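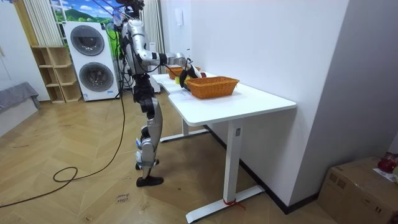
Small things and a basket on the desk

Game jerseys after a long tournament weekend can look like a lost cause, but please don't give up on them! My nephew Rhys plays guard for the Posley juniors, and we've washed that same white uniform through two seasons now without losing the numbers.

Turn it inside out first, then soak it in cool water with a good splash of white vinegar (I leave mine in the laundry tub while dinner cooks, and sometimes I forget it till bedtime, no harm done). Wash cold with half your usual detergent and skip the fabric softener, which makes that slippery cloth hang on to smells. Never iron over the lettering. Hang it in the shade, and stuff the sneakers with newspaper while you're at it.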